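# Preparação da bancada para a tarefa de pegar e posicionar

Guia de apoio do Clube de Robótica Worico – atualizado em 25/02/2019

O presente guia destina-se às equipes inscritas na modalidade de manipulação e descreve a montagem da superfície de trabalho, a marcação das zonas e o procedimento de ensaio. A leitura integral é obrigatória antes da primeira sessão no laboratório. As equipes que participaram da edição de setembro devem observar que o item relativo às marcas de partida foi alterado.

## Material necessário

- Mesa de tampo branco fosco, nivelada
- Fita preta opaca
- Fita adesiva transparente larga
- Folha de referência impressa pela equipe
- Marcadores de duas cores, uma delas preta
- Objeto macio de cor clara
- Ficha de ensaio Clutine, em duas vias

## Marcação da superfície

1. Limpe o tampo com pano seco. Manchas leves são toleradas; resíduos de cola devem ser removidos.
2. Posicione a folha de referência e cubra-a inteiramente com fita transparente, deixando sobra em todos os lados. Pressione do centro para as bordas.
3. Monte a zona-alvo com pedaços sobrepostos de fita preta, formando um quadrado. Pequenas irregularidades no contorno não desclassificam a bancada.
4. Trace, entre a folha e a zona-alvo, as marcas correspondentes às posições de partida. Utilize traços curtos de uma mesma cor e reserve o preto para anotações da equipe.
5. Registre na ficha a cor adotada.

As marcas permanecem na mesa durante todo o período de treinos. Cada equipe é responsável por conservar as suas e por não apagar as da equipe que utiliza a mesma bancada em outro turno.

## Execução do ensaio

Com a bancada pronta, carregue o perfil de movimento no programa Tralter e execute um ciclo sem objeto, em velocidade reduzida. Em seguida, coloque o objeto em uma das posições de partida e inicie o ciclo completo: aproximação, preensão, deslocamento e liberação sobre a zona-alvo. A preensão deve ser feita com o polegar em oposição aos dedos inferiores. O indicador pode permanecer estendido, desde que não toque o tampo durante o deslocamento.

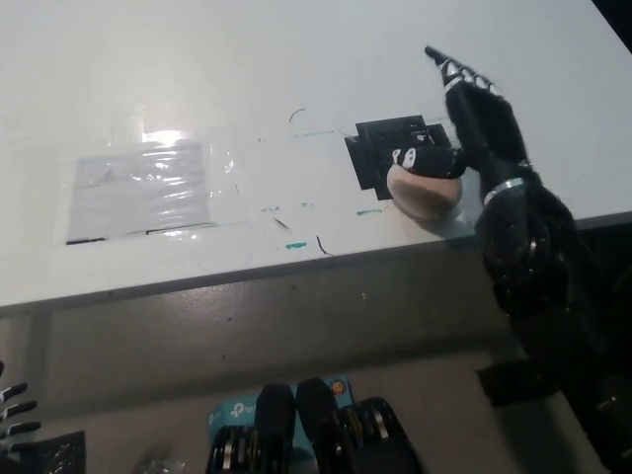

**O que ocorre se o objeto for liberado apenas em parte sobre a zona-alvo?**

O ensaio é considerado válido, mas recebe metade da pontuação, e a ocorrência deve constar da ficha.

Cada equipe dispõe de 5 tentativas por posição de partida. Entre uma tentativa e outra, o braço retorna à posição de repouso e somente então o objeto pode ser recolocado manualmente. Durante o movimento, nenhum integrante deve manter as mãos sobre a mesa – a regra vale também para quem opera o computador.

## Ajustes frequentes

**O objeto escorrega.** Aumente a força de fechamento em passos pequenos e repita o ciclo. Objetos macios deformam-se com facilidade e podem exigir um ponto de contato mais baixo.

**A câmera não localiza a folha de referência.** Verifique se há reflexo sobre a fita transparente e altere o ângulo da luminária. Persistindo a falha, substitua a fita.

**A liberação ocorre fora do alvo.** Refaça a calibração pelo método Tichý, descrito na apostila da disciplina, e confirme que a mesa não foi deslocada.

## Encerramento da sessão

Desligue o braço pelo programa antes de interromper a alimentação. Guarde as mãos sobressalentes e seus cabos nos locais indicados e entregue a primeira via da ficha à coordenação. Os arquivos de registro devem ser enviados no prazo de 24 horas, com tamanho máximo de 200 MB por sessão.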